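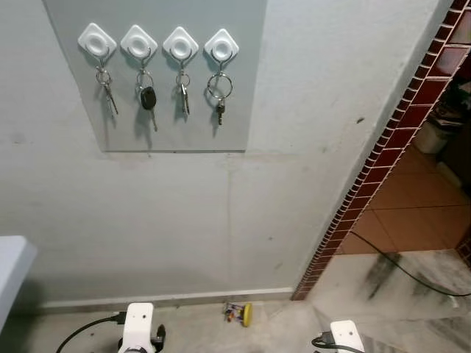

Forum Home Teaching Arms Latest

Key hooks by remote control – 28 Feb 2024, posted by osel_60

I'd lovingly planned 500 demos before training. With four key hooks in a row, do you vary the starting hook?
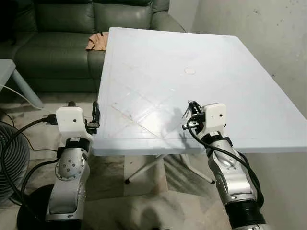
Esi Nutsugah
Moderator, Zutier boards

Always, my dear – and I'd want 1000!

darko7: Sorry Esi, I disagree. Slow, careful ones beat that. Wiping is my favourite lesson. Stains along raised lines, like those on the pale blue tabletop, need patient hands.
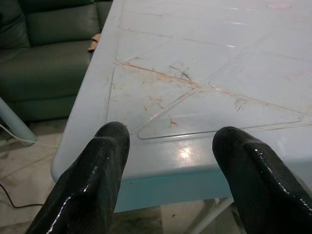
nekari_fan: Start with gripper height, I'd say. Both fingertips are near the front of the table, so practise small moves there first.

Related threads
Leader arm feels heavy
Teaching by hand or remote?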